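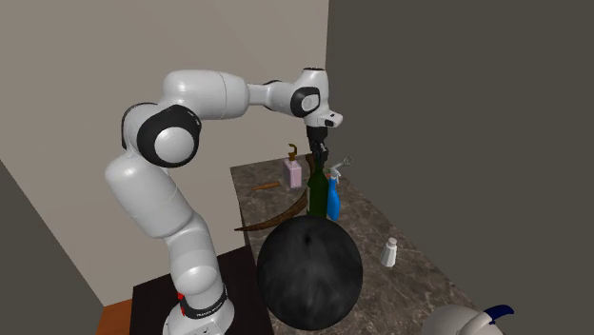 Trotlow in simulation, with the gripper at the neck of the green bottle on a crowded worktop.

Trotlow gets a new grasp planner

If you looked in on the simulation channel in July you'll know we have been promising a rewrite of the grasp planner for quite a while. It's in! Trotlow now has a planner that thinks about the whole worktop at once, and we are really pleased with how it's behaving.

The old version worked in two steps. It picked the best grip on the target as if the target stood alone, then asked the motion planner to find a way there. On a tidy counter that was fine. On a messy one it would choose a lovely grip low down on a bottle, discover something large and round parked in front of it, throw the grip away and start again (and again, and again). Bheki Ntuli once left a run going over lunch and came back to find it still politely working through side grasps.

Now the two steps share one cost. Every candidate grip is scored along with the space the hand and forearm need to get there, so anything blocked drops down the list early. For a tall bottle behind a big ball, that tends to favour coming straight down from above and taking it by the neck, with the fingers well clear of the neighbours. We didn't write a rule for bottles or for necks, and it was a very happy afternoon when the first top-down grips started appearing by themselves.

Lindiwe Nkuna built the scene generator that feeds all this, and it deserves a newsletter item of its own. It's called Chauke, and it fills a counter with whatever it finds in the object library – a spray bottle next to a green bottle, a curved horn, a marbled black sphere much too big for the job. The odd mixtures are very good at shaking out bugs. Collision shapes for curved things were our weak spot, as a horn wrapped in one simple box takes up a huge amount of pretend space. Chauke now splits them into smaller pieces when they're loaded, and the planner has far more room to work with.

Some numbers for those who like them. The test set is 227 generated scenes, and we allow each one 200 candidate grips before giving up. Under the old planner 14 scenes ended with no plan at all. The new one leaves three, all with the target jammed against a wall, and Bheki has ideas about those.

Planning time is the part still to sort out. The shared cost is slower to work out on simple scenes, where the old way was already quick, so for now there's a switch in the settings file to go back to it. We'd like to remove that switch before the next release. If you find a scene where the old planner beats the new one, please save the seed and send it over.

Next up is perception. So far the planner is handed the true position of every object, and Lindiwe wants to swap that for estimates from Lesel, our depth pipeline, with all the wobble that brings – especially for things half hidden behind other things. Expect some spectacular misses in the channel.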